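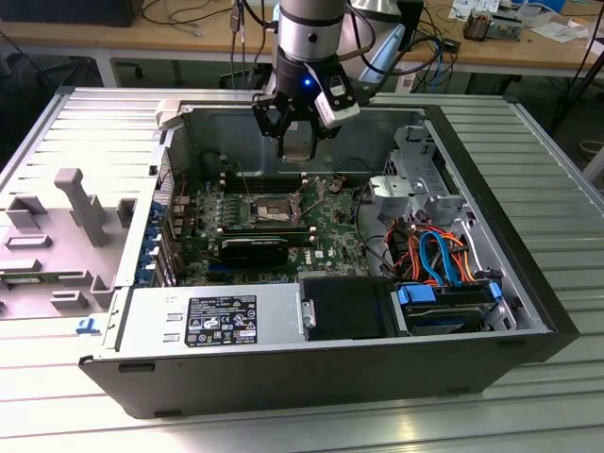 Wie bringt man einem Roboter bei, einen Prozessor einzusetzen?

Man macht es ihm mit der Fernsteuerung vor, so oft, bis er es angeblich kann.

Angeblich, das war mein Wort. Im Vertrag mit Pillham stand »zuverlässig«. Ich saß seit August in der Halle, die Hände an den Steuergriffen, und führte den Greifer zum Sockel und wieder zurück. 1.189 Vorführungen hatte ich hinter mir, 1.970 wollten sie haben. Warum gerade 1.970, konnte mir bei Pillham keiner erklären. Die Zahl kam von Aaltonen, hieß es, und Aaltonen ging nicht ans Telefon.

Um 6 Uhr abends durfte die Maschine zum ersten Mal allein.

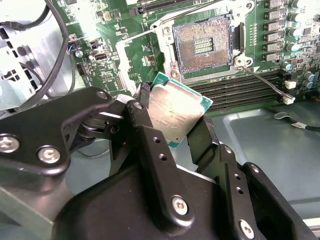
Ich nahm die Hände von den Griffen und merkte, dass ich die Luft anhielt. Dabei glaubte ich kein Wort von dem, was in der Broschüre stand. Der Arm zögerte über dem Sockel, ging ein Stück zurück, zögerte wieder. Genau so machte ich es, wenn ich müde war.

»Er überlegt«, sagte die Frau von Pillham.

»Er macht mich nach«, sagte ich.

Sie schrieb etwas auf. Ich hätte gern gewusst, welchen der beiden Sätze.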